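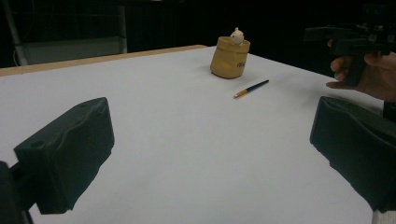

Aldana Cisternas wrote in to say her battery quit at 2 in the morning during the August outage, with the fridge, the sump pump and a window AC all on it, and could we please do a page on sizing one properly before she buys a second. Yes. Here goes, quick version.

Home | Solar | Storage | Backup | Calculators | Contact

How to size a home backup battery

You need: a pen, your electric bill, a plug-in watt meter (cheap, or borrow one – lots of libraries lend them), an hour or so on the first day and then patience for a day or two.

Step 1. Pick what stays on

Walk through the house and write down only what you need in an outage. Fridge. Internet. A few lights. Phone chargers. Well pump or sump pump if you have one. Medical stuff goes first on the list, always.

Leave off the dryer, the oven, the electric water heater. Central air too, unless you have serious money to spend. If you can't let go of something put a question mark next to it and come back at step 5.

Step 2. Measure, don't guess

The label on the back of an appliance gives you the maximum, mostly. A fridge cycles on and off all day so the label tells you very little about a full day's use. Plug it into the meter, leave it for 24 hours, write down the kilowatt-hours. Do the same for the freezer. If the weather's mild, add a bit for summer.

Lights and router are easy. Watts times hours. A 10 watt bulb for 5 hours is 50 watt-hours. Done.

Hard-wired things like a well pump can't go on a plug-in meter. Get an electrician with a clamp meter, or use the nameplate and guess high on the hours.

Step 3. Add up the day

Say your list comes to this:

Fridge – 1,500 watt-hours
Router and modem – 300
Lights – 300
Phones, laptop – 200
Sump pump, wet day – 700

Total 3,000 watt-hours, or 3 kWh. Yours will be different. Write it down big, everything after this uses it.

Step 4. Account for losses

You don't get all of it out. The inverter eats some, even sitting idle, and most batteries shouldn't be run flat every time. Divide your total by 0.8. So 3,000 becomes 3,750 watt-hours for one day. If your battery's spec sheet gives a usable capacity figure, the reserve is already taken out and you can go a little easier, but still leave room for the inverter.

Two days of backup? Double it. Solar panels feeding it during the outage? You might get by on one day, but size for cloud.

Step 5. Check the surge

Step everybody skips. Kilowatt-hours is how long it runs. Watts is whether it runs at all.

Motors pull several times their normal load for a second or so when they start. A pump that runs at 900 watts can easily want 2,700 or more on startup. If the inverter can't deliver that it trips, and now everything's off, including the fridge. Look for two numbers on the spec sheet, continuous and surge (sometimes called peak). Add up everything that could run at the same moment and compare to continuous. Then take the biggest motor's startup, add the rest of the running loads, and compare to surge.

Too close? Get a soft starter on the pump if an electrician says its suitable, or buy the bigger inverter. Now look at your question marks from step 1. Most of them get crossed out here.

Step 6. Decide how it connects

Small portable unit – extension cords, rated for the load, straight from the unit to the appliance. Fine for a fridge and a router.

Anything wired to the house panel needs a transfer switch or an approved interlock, and a permit in most places. Never backfeed through a dryer outlet. It puts power out on the street lines and can kill a line worker.

Call the utility before you sign for anything that ties to the grid. Some want paperwork first and it can be slow.

Step 7. Test it

Pick a calm afternoon, switch over to battery on purpose, and leave it for for four hours. Note the charge at the start and end. If it dropped a lot faster than your numbers say, something's drawing that isn't on the list. Old garage freezer is the usual one. Repeat every six months or so.

Haris Dimitrov asked about mixing old and new batteries in one bank. Short answer no, unless the maker says in writing that you can. Longer page coming.

Print this page | E-mail to a friend

We use cookies to remember your settings. By continuing to use this site you accept our cookie policy. OK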